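Stirkham names its first honorary consul to Korow

The town of Stirkham has appointed an honorary consul to the island state of Korow, the first time the port has had its own representative there. The post is unpaid and runs for 2 years.

The new consul, a retired ferry captain who asked that only the title be used in print, spoke to us the day after the appointment was confirmed.

"I got a letter and then a phone call, in that order," the consul said. "The letter was one page. The phone call was much longer."

Korow has 1,290 registered citizens living in and near Stirkham, most of them tied to the Schwaiger shipping line. Until now they have had to travel to Britance to renew a passport or get a paper stamped.

"That is a full day gone, and a day's pay with it," the consul said. "I have signed nothing yet. The seal is still in the mail."

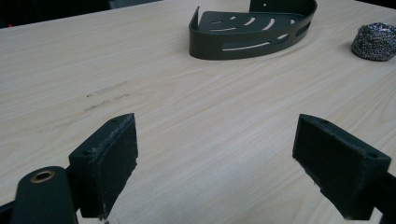
What the job covers

An honorary consul cannot issue visas. The consul will witness signatures, pass on passport forms and visit Korow sailors who end up in the hospital or in court.

"People think it comes with a car and a flag," the consul said. "I do get a flag. I have to buy the pole."

The consul is 61 and spent 40 years on the Britance route. The foreign ministry in Korow approached the captains' association in November and asked for a name. Two people were put forward, and the other withdrew.

Some residents have asked why a person with no diplomatic training was chosen. The consul said the question was fair.

"I took a short course, mostly on what I am not allowed to say. I know the crews and I speak the language well enough to argue in it. The ministry wanted that."
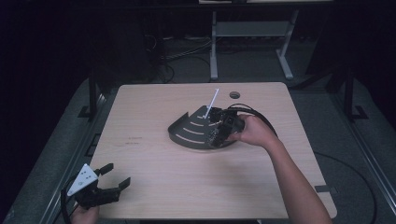

By the Stirkham desk, foreign affairs reporter
4/11/26

Office hours will be held in the old customs building on the harbor, mornings only to begin with. Appointments can be made by phone or in person.

Asked about trade talks between Korow and Britance, the consul declined to comment.

"That was in the course," the consul said.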